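Keeping Salt, Sugar and Spices From Clumping

Print this page | E-mail this page

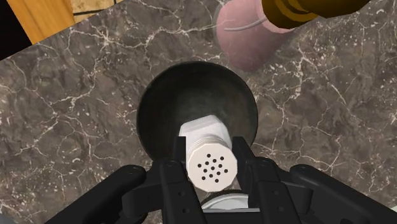

A white shaker over a dark bowl.

Salt pulls water out of the air. Once a kitchen gets humid, the grains stick to each other and the holes in the shaker clog. Ground spices do the same thing more slowly, and garlic powder and onion powder are the worst of the lot.

Most clumping starts at the stove. Don't shake anything directly over a steaming pot. Shake it into your palm or a small dish away from the heat, then add it. A shaker that lives on the shelf above the burners should be moved to a cupboard on the other side of the room.

Rice in the shaker

Put 2 teaspoons of uncooked long-grain rice in an ordinary table shaker before you fill it. Short-grain rice works too, but broken pieces can come out through larger holes. Change the rice when you refill. Toasting it first in a dry skillet until it just starts to color helps in a damp climate. Let it cool completely before it goes in.

Washing a shaker

Empty it, take the cap off and soak both parts in warm water. Clear the holes from the inside with a wooden toothpick. Dish towels leave water in the neck, so air-dry the shaker upside down on a rack overnight. Filling it the same afternoon is the usual reason people end up with a solid plug at the bottom.

If the shaker is plain ceramic or metal, you can dry it in a cooling oven. Don't do this with plastic or with anything glued.

Powdered spices

Buy less. A jar that takes two years to use up will cake no matter where you keep it. I buy from the bulk bins at Lepik and fill small jars. Whole peppercorns, cumin and coriander don't cake, and they can be ground as needed.

To rescue a caked spice, break it up with a fork, spread it on a plate and leave it in a dry room for a few hours. Push it through a fine strainer. If it has no smell left, throw it out. If you see any mold, throw it out and wash the jar.

Brown sugar

Brown sugar is the opposite problem. It hardens when it dries out. Put a slice of bread in the container, close the lid and check it the next morning. For a quicker fix, cover it with a damp paper towel in a microwave-safe bowl and heat it in short bursts. It will harden again as it cools, so measure it right away.

Comments

Aigars Paju: We are near the water in Triststead and by June rice alone doesn't do it. I keep the big box of salt in a screw-top jar and only fill the shaker a third of the way.

Aušra Grīnberga: Does the rice trick work for garlic powder?

Normunds Adomaitis: Aušra, it does, but the powder coats the rice and you lose some. I keep mine in the freezer and put it straight back after I use it.

Print this page | E-mail this page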